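"O pão já me conhece pelo cheiro": uma conversa com a padeira de Faldale

Cheguei cedo demais, como sempre me acontece quando vou a sítios onde se trabalha de madrugada. A padaria Salian abre ao público às sete, mas às 4 da manhã já há luz na janela das traseiras e, quando bati, veio abrir-me uma mulher de avental comprido, farinha até aos cotovelos, que me mandou entrar depressa para não deixar fugir o calor. Pediu-me logo duas coisas: que não lhe mexesse nos panos das massas e que não pusesse o nome dela no jornal. "Ponha o nome da casa, que a casa é que faz o pão. Eu estou cá de passagem, já vou em 34 anos de passagem."

Sentei-me num banco junto ao saco do centeio e ali fiquei quase toda a manhã. Tinha preparado uma lista de perguntas, bem arrumadinha, e confesso que só lhe fiz metade.

Comecei por lhe perguntar pela massa-mãe, que é coisa de que hoje toda a gente fala. Riu-se. "Quando aprendi, ninguém lhe chamava massa-mãe. Era o fermento, ou o crescente. Guardava-se um bocado da massa de um dia para o outro, numa tigela tapada, com uma cruz feita por cima, e pronto. Depois vieram uns anos em que tivemos vergonha disso, queria-se tudo rápido e branquinho. E agora vêm de longe comprar o que a minha tia dava às vizinhas." Disse isto sem azedume nenhum, enquanto dividia uma massa enorme com a raspadeira e ia pesando os bocados. Às vezes tirava um nadinha de um para pôr noutro, mas quase nunca era preciso.

O fermento da Salian vive num pote de barro, na prateleira mais baixa, longe da porta. É alimentado duas vezes por dia, com farinha e água, e leva um punhado de centeio quando anda preguiçoso. Perguntei-lhe como sabe que anda preguiçoso. "Pelo cheiro. Se cheira a maçã, está contente. Se cheira a vinagre, tem fome. Se não cheira a nada, está a dormir, e aí é que me preocupo." Parou um bocadinho, a pensar. "O pão já me conhece pelo cheiro, a mim também. O meu marido dizia que eu trazia a padaria para casa no cabelo."

A farinha vem de Grakow, de um moinho que ainda trabalha com mós de pedra e que entrega de 12 em 12 dias, faça chuva ou faça sol. Já experimentou outras, mais baratas, e voltou sempre. "Não digo que as outras sejam más. Mas eu a esta sei-lhe as manhas. Em maio, por exemplo, começa a pedir menos água, e se uma pessoa se distrai fica com uma papa na amassadeira." Tem um caderno onde escreve o tempo que fez, a água que pôs e como saiu a fornada, e mostrou-mo com algum orgulho. A letra é miúda, as páginas estão endurecidas pela massa seca, e há comentários deliciosos à margem: "feio mas bom", "não repetir", "hoje sim". 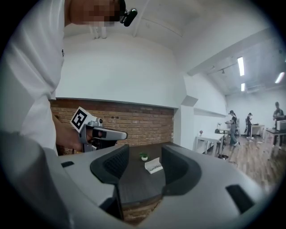

Um cliente antigo, a quem perguntei depois ao balcão o que achava do pão, respondeu que já não era exatamente o da infância dele, que o de então tinha a côdea mais escura e se aguentava uma semana inteira na arca, mas que mesmo assim não ia comprá-lo a mais lado nenhum. Levei o recado lá dentro, um pouco a medo. Ela nem levantou os olhos da bancada.

"Tem razão. A côdea era mais escura porque o forno era outro, a lenha, e aquilo cozia como queria. Quando o desmanchámos chorei que nem uma criança, mas já não passava na vistoria e chovia lá dentro. Este é a gás, é muito certinho, e eu faço o que posso: ponho-o bem alto no princípio, com vapor, e no fim abro-lhe um nadinha a porta." E depois, mais baixo: "Se calhar amanhã deixo-lhe um a queimar mais cinco minutos, só para ele."

Há na Salian quatro pães de todos os dias – o de trigo, o de mistura, o de centeio e um de milho, pesado e húmido, que ela defende com unhas e dentes apesar de se vender pouco. Aos domingos não se coze. Na Páscoa fazem-se folares, e nessa altura vem gente de Skaltano, que ainda fica a uma boa hora de caminho, buscar encomendas feitas desde o Carnaval. Chegou a cozer 100 numa só noite. Perguntei-lhe se voltaria a fazê-lo, e ela respondeu que não, que já não tem costas para isso, e passado um minuto estava a explicar-me como se organizaria se voltasse a fazê-lo: as massas amassadas em três vezes, os ovos cozidos de véspera, os tabuleiros todos forrados antes do jantar.

Quis saber que conselho daria a quem está em casa a tentar fazer pão pela primeira vez, e este foi o momento em que a conversa se alongou mais, porque é assunto de que ela gosta mesmo. "Que faça sempre o mesmo pão. As pessoas fazem um pão, não sai, e mudam logo de receita. Depois mudam de farinha, compram um tacho, compram um cesto. Faça o mesmo dez vezes, com a mesma farinha, e vá olhando para ele. E que ponha menos fermento e espere mais." E o sal? "O sal depois, quando a massa já descansou um bocadinho. Mas se se esquecer e o puser logo, também se come."

Falámos ainda de muitas coisas que aqui não cabem: de como se enrola um pano para tender, da sopa de pão duro com coentros que faz às quintas da família no inverno, do rádio que só apanha uma estação e que, mesmo assim, ela não troca. Sobre o futuro da casa foi mais reservada. Os filhos têm a vida deles, noutros ofícios, e há uma sobrinha que vem ajudar no verão e que tem, diz ela, boas mãos. "Mão fria, que é o que se quer. Mas é nova, não a vou prender aqui a levantar-se a esta hora. Se quiser, ela que peça."

Quando saí já havia fila à porta e o sol batia na montra. Deu-me para a viagem um pão de milho embrulhado em papel, ainda a ferver, com a recomendação severa de não o abrir antes de arrefecer. Abri-o no carro, à saída de Faldale, e queimei os dedos.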